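The desk job in the warehouse

I have worked at Skerkov for 11 years, nearly all of them in the Skorkstead building, where we pick and pack small hardware orders. Since last August a large part of the walking has been done by carts that drive themselves. The supplier calls them Tontons and so do we. People outside the company ask me whether the carts took anyone's job. I think that question gets most of the attention and is the easier one to answer. The harder one is what happened to the jobs that stayed.

First the easy one. No one was let go. Two people who retired in the fall were not replaced, and a third opening on the late shift was closed. So there are three fewer jobs in the building than there were, and management is within its rights to say that no one lost one. Both statements are true and I would like to see them printed side by side more often.

Now the rest of us. On an ordinary shift before the change I walked a lot and lifted a moderate amount. I knew the aisles well enough to find a carton of hinge pins in the dark, and during one power cut I did. That knowledge is now in Lü, the program that routes the carts. What is left for a person is to load and unload, to answer the carts when they stop and ask for help, and to sit at a desk during setup and testing. The last kind of work is new to the building, and it is the kind people argue over in the break room.

It takes very little furniture. You need a laptop, a power strip with enough outlets, a remote controller with a screen, and a chair you can stand for several hours. 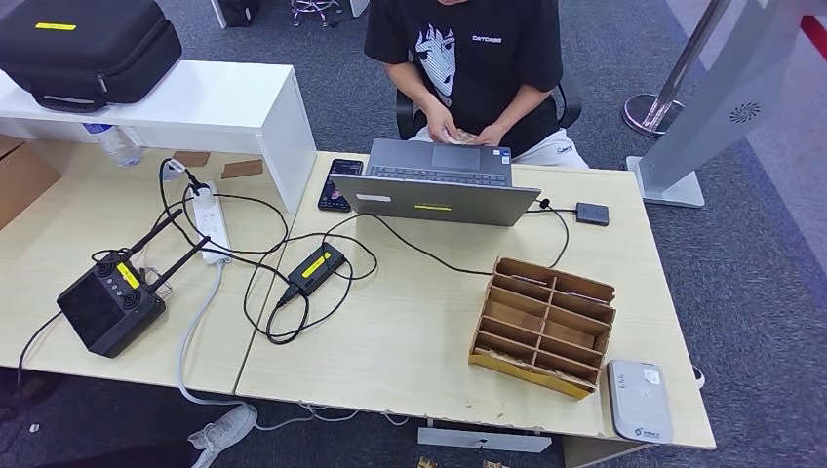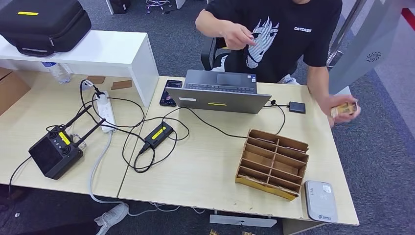

Most people who pass a desk like that assume the person behind it is taking it easy. I assumed so too until I did it. In my first week on setup I went home more tired than I used to be after a full shift on foot, and it was a worse kind of tired. Nothing hurt. I just could not follow a conversation at dinner. You spend a long time waiting for something to need you, and when it does you have a few seconds to decide what to press. Then you wait again.

My view is that this is skilled work and should be paid as skilled work. Right now it is paid at the picker rate, on the theory that the software does the hard part. But in the first 40 shifts with the carts our log recorded 742 stops that needed a person to clear them. Some were trivial, a strip of packing tape on the floor or a pallet parked over a line. Others meant working out why a cart believed it was one aisle over from where it stood. Someone had to know the building to sort those out, and the ones who did it fastest were the old pickers. That experience has a value to the company and it ought to show up on the pay slip.

Thaís Andrade, our shift lead, disagrees with me on part of this. She thinks a separate rate for desk work would split the floor into two groups within a year, and that the older hands would be stuck on loading while the younger ones took the chairs. She wants one rate for everybody, set higher, and a rotation with a limit of two hours at the desk. I have come around on the rotation. Two hours is the most I can do before I start missing things, and it keeps everyone in practice on both sides. On the rate I have not moved, though I admit hers would be simpler to run.

There are things I like about the change. My knees are better. The late shift finishes on time, which it did not do once in the two years before. On our busiest day we shipped 2,114 orders and no one stayed past the end of the shift. I do not want to go back to pushing a cage trolley up the ramp, and I have not met a picker who does.

What I do miss is talk. When everyone walked the same aisles you passed each other all day, and you found out who had a sick kid or who was short with everybody and why. Someone at a desk with a laptop gets left alone, out of politeness I think — people don't want to interrupt. And the carts do not chat. We have asked for a shared break at the middle of the shift, fifteen minutes with everything stopped. The company's first answer was that stopping the carts is expensive. I would like to see the figure. We stopped for a break every day when we did the walking ourselves, and the orders went out.

The rotation starts on trial next month. The rate is still being discussed, and so is the break.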